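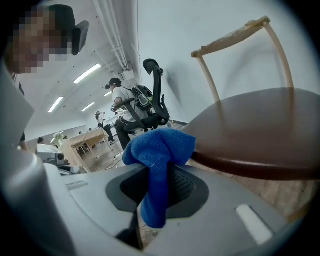

Gripper view, blue microfiber cloth held, wooden chair on the right.

balthorpe_ops
Posted August 17, 2020
We have 1473 demos of the cloth task from the hand-held gripper. My question is about takes like this one, with people walking through behind. Keep or throw out?

Neten
Keep. If every example has an empty room, the policy learns the empty room. We cut 94 takes for that reason in June and ended up recording them again.

collado4
I'd drop it. One guy is carrying an office chair across the background, and that's a lot of motion that has nothing to do with the cloth. With only 1000 or so clean takes you can't afford noise.

Neten
He has 1473, and the cloth is in plain view in the gripper. The background is supposed to vary.

M. Ostrowski
Tag them and train both ways. At Serkness we used 4 tags for background activity – took an afternoon to set up.

collado4
Fine, but tag before you train. Going back later is miserable.

balthorpe_ops
Tagging it is. Ilona Nyitrai is doing the labels on our side, I'll ask her to add a field for people moving. Will post both runs.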